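Luria Sorting Bench Kit
For school robotics clubs and after-hours classes

Sotness put the Luria kit together for clubs that already have an arm and have run out of things for it to do. You supply the robot. We supply the mess.

Each kit comes with a bin of assorted toys, chosen by Zaid Moussa, who coaches the Prinitia student team and has strong feelings about spiky rubber balls. They are harder to plan for than they look. So is anything plush, and so is a cloth, which has no correct side to grab and seems to enjoy that. 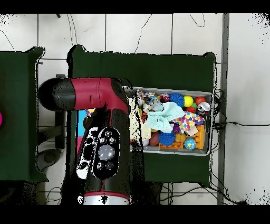 Student project at Prinitia: the arm reaching over the table toward a full toy bin.

The activity book has 16 tasks in three levels. Level one is "take out a ball." Teams tend to laugh at level one, then spend two meetings on it. Level two adds cloths and plush toys. Level three brings in the stacking cubes, the ones with round holes in the face, and asks the team to clear whatever has been draped over them before going after what's inside.
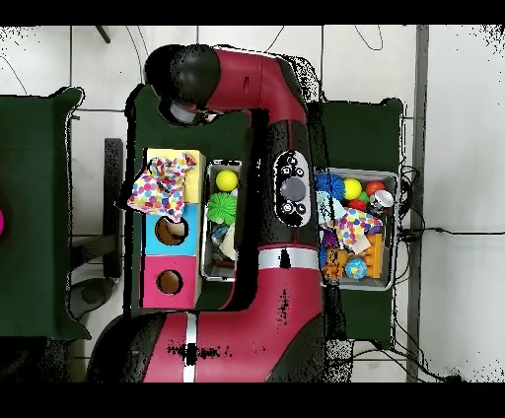
Scoring is simple enough to do on a whiteboard. A toy moved to the right spot earns five points. A toy dropped on the floor earns nothing, and somebody has to go get it. The Ginting club added a house rule that whoever wrote the code does the fetching, and we've now printed it in the book.

What's included
Toy assortment, 163 pieces
Cloths, plain and polka dot
Stacking cube boxes
Activity book and score sheets

Not included
Robot, tables, bins, patience

Recommended team size is 3 to 5 students. More than that and you get one driver and a crowd of advisers.

Spare cloths are sold separately, as are extra balls. Next kits ship in July. Club orders go through the school office form, and please put the coach's name on it.

Page updated Apr 8, 2023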